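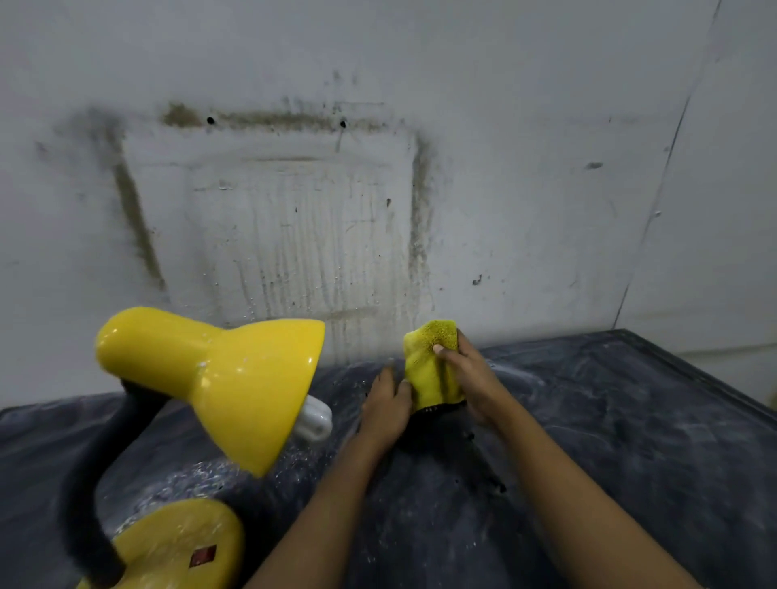

Camholm Home Start Furniture Scheme
Second progress report to the Kivutis Fund
Prepared by Roya Vahidi, scheme manager
For the attention of Ching-wen Tsao, grants officer
25 Jun 2026

Where we are

The scheme gives second-hand furniture and household goods to people moving into unfurnished council and housing association homes in Camholm. The grant was made on the understanding that a furnished home is a home people stay in. You asked in your last letter for "clear evidence of impact" at this stage. We can tell you what we have delivered and to whom. I do not think we can yet tell you what difference it made, and I would be wary of any report that said otherwise after this length of time.

By the end of the period we had furnished homes for 184 households. The bid promised 300. We are behind, and I do not expect us to catch up before the grant ends unless the referral problem described below is sorted out.

Those households received 771 items between them. I give the figure because the monitoring form asks for it, but it does not say much. A double bed counts as one item and so does a washing-up bowl. A scheme wanting to look busy could hand out a great many washing-up bowls.

Referrals

Most of the shortfall comes from here. The bid assumed that housing officers would refer tenants at the point of signing, so that furniture could arrive in the first week. In practice the referral usually reaches us after the tenant has moved in, sometimes a good deal after. By then many have bought a bed on credit, which is the very thing the scheme was meant to prevent.

We have had several meetings with the housing teams. Everyone agrees that earlier referral would be better. I have stopped treating this agreement as progress. The form still sits at the back of the sign-up pack, it still needs a manager's signature, and when the manager is on leave it waits. In April we asked for the signature to be dropped. We were told this was being looked at, and we are still being told so.

A smaller number of referrals come from the women's refuge and from the hospital discharge team. These are nearly always early, complete and accurate. If the fund is willing, we would like to take more of them, even though the bid limits them to a small share of the total.

Deliveries

Sharifi, the local removals firm, has carried out all deliveries under the contract agreed last year. Their crews are polite and they turn up. My doubts are about cost. We pay by the half day, and a half day is paid for in full whether the van makes one drop or four. When referrals come in ones and twos we are paying for an empty van to drive about. The delivery budget is overspent by £683 for the period. That is not a large sum against the whole grant, but it will grow if nothing changes.

We considered buying a van. Two other schemes in the county have done so and both speak well of it, though neither could show me a figure that included insurance, repairs and the driver's wages. Until someone can, I would prefer to stay with Sharifi and argue about the rate.

Stock and preparation

Donations of sofas and wardrobes are plentiful, mostly because people find them hard to get rid of. We turn down any sofa without a fire label, and this causes bad feeling on doorsteps. Beds, cookers and small tables are short. The list of what people offer and the list of what tenants ask for have very little in common, and the appeal we ran in the local paper did not bring them closer together. It brought in more wardrobes.

Small goods such as lamps, kettles, pans and bedding are sorted and cleaned before they go on the shelves. Electrical goods are tested and labelled as well. This takes longer than the bid allowed for. I suspect the original timings were worked out by somebody thinking of clean goods.

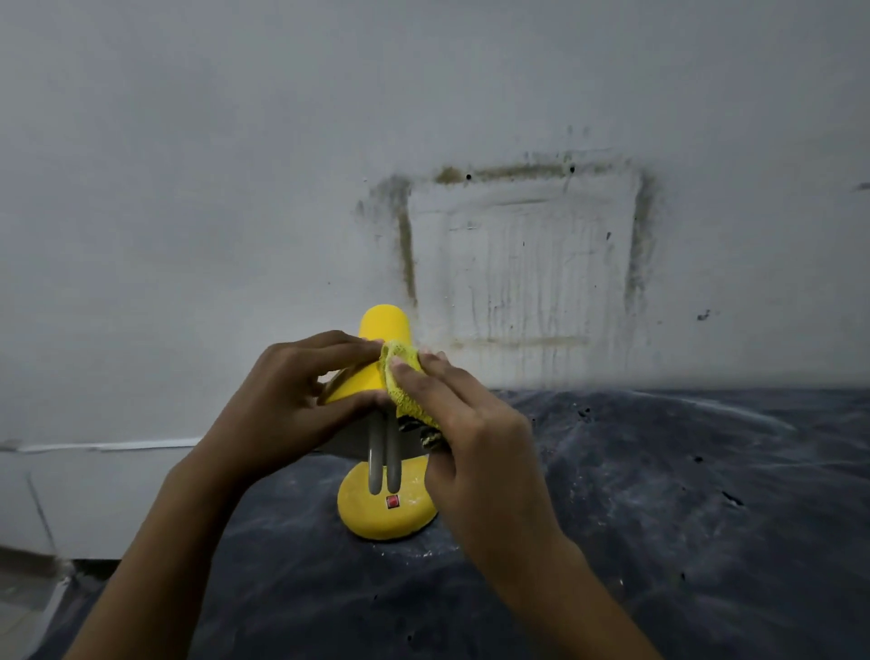 Wiping the shade of a desk lamp with a cloth.

There is a fair question about whether small goods are worth the hours at all. A new kettle costs very little. My own view going in was that we should buy basic items new and keep staff time for furniture. I have moved a little on this. Tenants do choose the older things when both are on offer, and they seem to like having had a choice. Whether that is a good enough reason to spend paid hours on cleaning is something I would like to discuss with you. I am not convinced either way.

The Vostivlow system

The fund asked us to use Vostivlow, the online case system, so that our results could be compared with those of other grant holders. We have done so since the first month. It is slow, and it logs people out in the middle of a record, but our staff have got used to it.

My concern is with what it measures. At delivery the tenant is asked to score their "confidence in sustaining the tenancy" from one to five. The person asking has just carried in a bed. The scores are very high, as you would expect. At the next contact the same question is put by telephone, and the tenants who answer the telephone are, by and large, the ones whose lives are going fairly well. Those scores are high too. When the system draws a chart of this it is a handsome chart, and I have left it out of the report.

A better measure would be whether people are still in their homes a year later. The council holds that information. We asked for it in the first quarter and have been sent a data sharing agreement, to which we made changes, and which has come back to us with our changes removed. I will try again.

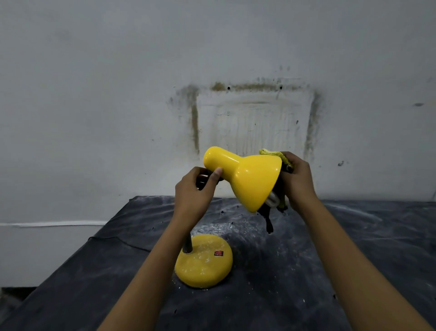 Photo: Camholm Home Start Furniture Scheme

What tenants have told us

I am cautious about quotations in reports. They are picked by the people with an interest in the result, and I am one of those people. With that said, two things have come up often enough in ordinary conversation that I believe them.

The first is floors. We deliver good furniture into rooms with bare concrete or old tack strip, and people with small children raise it before they raise anything else. The scheme has no budget for flooring. Several tenants said, kindly enough, that they would have swapped the sofa for a carpet.

The second is timing. People wanted a bed on the first night and were content to wait for the rest. Our practice has been to hold a delivery until the whole order can be made up, to save on van hire. I think this has been a mistake. It suited our budget and it left people on the floor. We have now started sending the bed first where we can, and you will see this in the delivery costs.

Staffing

The warehouse post was vacant for part of the period and is now filled. The new supervisor has rearranged the racking so that beds are by the door. The support worker post is unchanged. No sickness absence to report beyond a few odd days.

Risks

The lease on the unit comes up for renewal during the next period. The landlord has spoken of a "market adjustment", and I take this to mean more money. We have looked at a cheaper unit outside the town, but it is not on a bus route, and tenants who want to come and choose their own things would not be able to get there.

The other risk is that the target itself begins to steer us. We could reach 300 households by sending a box of small goods to anyone referred and counting each as a household helped. Nothing in the grant terms would stop us. I would sooner miss the number, and I would like it on record that we discussed it.

What we are asking for

Permission to raise the share of referrals taken from the refuge and the hospital.

Permission to move the unspent publicity money to flooring, as a small trial. We do not know that flooring helps people keep a tenancy. We know that they ask for it.

A word from the fund to the council about the tenancy data, which may carry more weight than another email from me.

A receipted breakdown of spending is attached separately, with the Sharifi invoices in date order. Two are missing their job numbers and I have asked for copies.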